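Ploltitz Picking Cell: Setting the Tote Position and Checking the Gripper

Applies to all Ploltitz cells supplied with roller lanes and a white source tote. Issued by Jatness Technical Services, June 4, 2022. This page replaces the section on tote alignment in the August edition of the handbook.

Before starting

The cell must be in manual mode and the guard key withdrawn. Only staff who have completed the Baxter safety module may work inside the guard line. Keep the soft test items in their usual box; do not use customer goods for alignment.

Setting the tote

1. Place the tote on its lane with the printed face towards the operator.
2. Push it back gently until it meets the stop. The rim should lie parallel to the crossbar.
3. Put two soft test items on the floor of the tote.
4. Select programme 13 and run the arm at 5 per cent speed.
5. Stop the arm above the tote and confirm that the fingers clear the rim on every side.

Views from the wrist camera and the fixed cameras, with soft items in use:

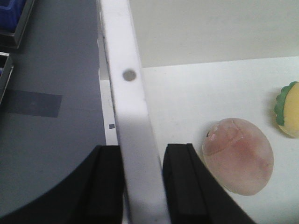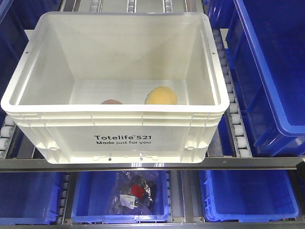
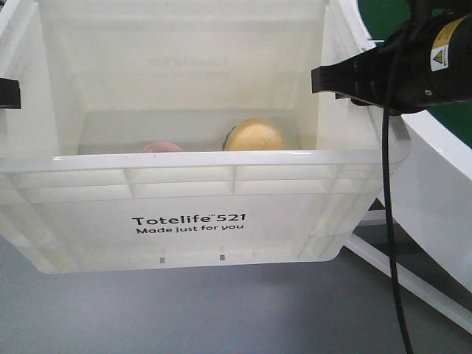 If the fingers touch the rim, do not bend or shim the stop. Return the arm to its home position, open the offsets page and correct the height in small steps. Repeat from step 4 after each change.

Checking the gripper

Wipe the inner faces of both fingers with a dry lint-free cloth. Close the gripper fully and look for an uneven gap. Fingers that do not meet squarely must be replaced as a pair. Follow the cable from the gripper back to the arm and make sure that it hangs freely throughout the programme.

The gripper check is due every 600 operating hours. Record the result on form 222 and send a copy to the Purnurley service desk before the cell is returned to automatic mode.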